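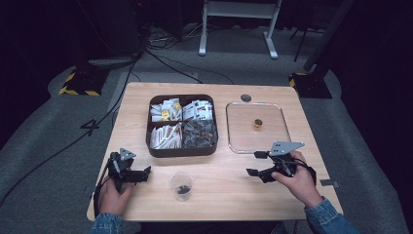 3.2 Table surfaces and reading comfort

The second part of the study dealt with the tables themselves. Earlier work on shared reading rooms has mostly looked at noise and seating, and the table has been treated as a fixed part of the room. Our visitors did not see it that way. In the comment section of the questionnaire, the table came up more often than the chairs did, and most of those comments were about light.

We used the answers from the Lendent and Starnness branches, where visitors could choose between pale and dark tables in the same room. A total of 700 questionnaires were returned. Each one asked the visitor to rate the table on a scale from 0 to 100 for brightness, glare, space and general comfort, and to say how long they had been sitting there. Forms with more than one rating missing were left out of the comparison but kept for the comments.

Pale tables were rated higher for brightness and general comfort at both branches. They were also rated worse for glare, mostly by people reading from coated paper or a tablet. On a pale wooden top, a patch that catches more light can look almost white next to the surrounding grain (Figure 3), and several visitors wrote that they moved their book to one side to get away from a spot like this.
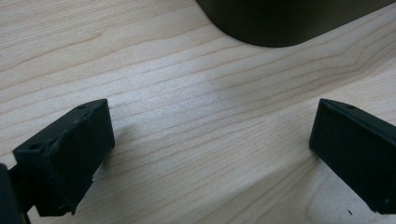
Dark tables had fewer glare complaints, but visitors described them as gloomy after 4 p.m., when the rooms depend on ceiling lights. The median stay at a dark table was 56 minutes. Stays at pale tables were longer at Lendent and slightly shorter at Starnness, so we do not draw a conclusion from the length of stay alone. The Starnness room faces a busy street, and the pale tables there stand closest to the windows.

Space ratings did not differ by table color. This was expected – the tops were the same size – but it is a useful check that visitors were not simply giving every item the same score. The Yazıcı scale for perceived crowding, which we added on the back of the form, gave a similar result. Answers to it were also less complete, and many visitors seem to have missed the back page.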